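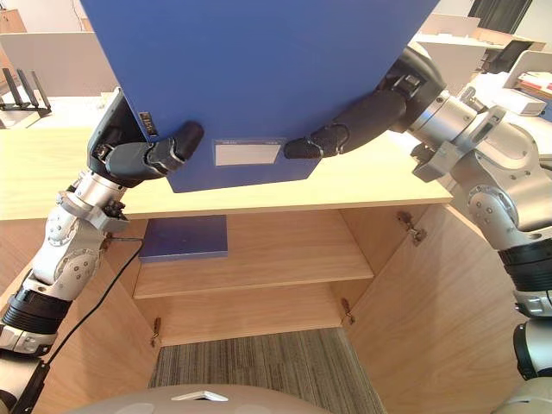
Planning the Equipment for a Two-Arm Storage Project
Final report, equipment and budget section
Othmane Lahlou, with Ourania Kourkoulas and Alper Akgül

When we split up the work I got the budget, mostly by being out sick that day. I figured it'd be a weekend with a spreadsheet. It took most of November!

Our task was putting boxes into cabinets and taking them out again, so I started with the hands. A big flat box, like the blue one, needs a hand on each side, and that pretty much killed the one-arm plan (which was cheaper, sigh). Alper wanted simple two-finger grippers to save money. Ourania wanted hands with real fingers that can curl over the front of a box, and after a long lunch we went with hers. The arms and hands were already on loan from the Colby lab, so what we had to budget was spares, cables and everything the robot would handle.

We had $1420 to spend. The biggest line was $748 for spare finger parts and wrist connectors, ordered through Dirnham. I also got a quote from Skedham - nicer people on the phone, but shipping would've eaten us alive. The wooden cabinet was $139 and I'd buy it again. It has two hinged doors and a shelf, so we could plan door tests and shelf tests around one piece of furniture.

Things I forgot the first time: longer cables, extra hinges, and boxes. I'd put down one box. Our advisor, Oda Tangen, read the draft and wrote "and when it's crushed?" in the margin, so now the list says seven.

I also should've measured the doors before I planned the floor space. With both of them swung open, the cabinet takes up a lot more room than the catalog size, and the arms have to come in around them. Ourania redrew the layout twice and was very nice about it.

What's left in the budget is going to cables. If next year's group wants my spreadsheet, it's in the shared folder under "budget REAL one" - please ignore the other two.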